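## 4 洗碗间的自动化与岗位变化

### 4.1 研究地点与工作流程

本节材料来自Cuautle酒店集团下属一家中型旅馆的员工厨房。该厨房于七月引入由Isonari提供的单臂操作系统，用于餐具清洗之后的环节，即从沥水架上取出盘子、码放，再由人员送回餐柜。洗涤本身仍由原有设备和人工完成，不在本文讨论范围之内。

引入之前，沥水架前的工作没有单独的岗位名称。早班与晚班的帮厨轮流承担，谁手上有空谁去做。访谈中，受访者多把它叫作“收盘子”，很少有人认为这是一项需要学习的工作。系统上线后，这一环节第一次被写进排班表，分为“装架”“看护”和“回柜”。其中“看护”是新增的，由一名帮厨在机械臂运行时兼任，负责处理停机、补位和异常取放。

我们在现场共记录了651次取放，其中483次在无人介入的情况下完成。其余各次均有看护人员以某种方式参与，包括调整盘子角度、重新启动程序，或直接用手取走盘子。本文把后者也计为介入，不计为失败，原因是现场人员并不作此区分：盘子回到柜里，这件事就算做完。

### 4.2 装架方式的改变

变化最明显的是装架。人工收取时，盘子怎样插在架上无关紧要，帮厨可以一次抓起几只，也可以从任意方向伸手。机械臂的夹持方式则对盘子的朝向和间距提出了要求。夹爪从盘子两侧靠近，盘子须竖立在两片指垫之间的空隙里（图1）；相邻盘子若靠得过近，指垫就可能碰到后面一只的边缘。
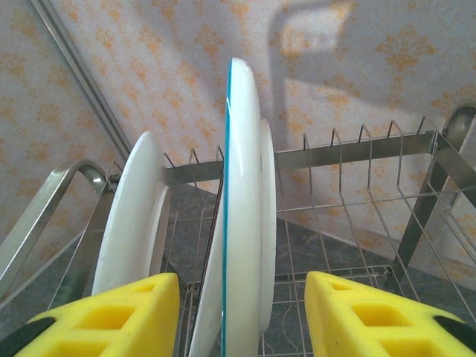 **图1** 腕部相机视角下的取盘作业。白色盘子竖立于不锈钢沥水架上，两片黄色泡沫指垫分居中间一只盘子的左右。

为此，厨房在上线后第2周制定了一份装架说明，贴在水槽旁边。说明要求盘子隔槽放置，盘面方向一致，深盘与平盘分架。帮厨Obaidul Sivakumar在该厨房工作多年，他对这份说明的评价较为直接：“以前洗完随手一插，现在插之前要看一眼。看一眼不费力，可是一个晚上要看很多眼。”

隔槽放置降低了每架的容量，装架次数随之增加。晚餐高峰期间，部分帮厨恢复了原来的密集插法，待高峰过去再把盘子重新排开。这种做法在说明中没有规定，管理方知情，也没有制止。我们认为它是一种缓冲：机械臂的节奏固定，来盘的节奏不固定，两者之间的差额由人来吸收。

### 4.3 看护工作的内容

看护在排班表上是兼任工作，预设看护者可以同时备料或擦拭台面。实际情况与预设有出入。观察期间，看护者很少离开沥水架太远，多数时候站在能听到提示音并能看到夹爪的位置。厨房主管Covadonga Prieto解释说，停机后如果不马上处理，后面的架子就会堆在台面上，“到那时候再去弄，比自己收还慢”。

看护者逐渐形成了一套判断。几位受访者能够在夹爪合拢之前说出这一次是否会停，依据包括盘子的倾斜程度和夹爪接近时的偏移。这类知识没有写入任何文件，也不在Isonari提供的培训内容里。培训只涉及启动、急停和清洁指垫。新来的帮厨通常要跟着熟手站几个班次才能独立看护，而在绩效表上，看护与其他兼任工作没有差别。

集团内另一家旅馆Mundon采用了不同的安排，由专人看护，不兼做备料。那里的受访者较少抱怨被打断，但多次提到单调，并希望缩短每次看护的时间。两处的人员规模和餐具种类不同，本文不对两种安排的效率作比较。

### 4.4 讨论

就体力负担而言，受访者的意见大体一致：反复弯腰和转身的动作减少了，晚班结束时手腕和肩部的不适有所减轻。另一方面，注意力方面的要求上升，而且分布在装架、看护和回柜三个环节，每一处的增量都不大，因此在工时核算中不易显现。集团按每架节省的人工时间计算收益，没有计入排列盘子和等待停机的时间。

若把自动化理解为某一动作由机器接替，该厨房的取盘环节已大部分实现自动化。若从岗位来看，原先零散的“收盘子”被拆成几项相互依赖的工作，其中装架的质量直接影响看护的负担，而两者往往由不同的人承担。晚班曾因此发生争执，后改为装架者与看护者每班对调一次。对调之后，密集插法有所减少，下一节将结合排班记录讨论这一变化。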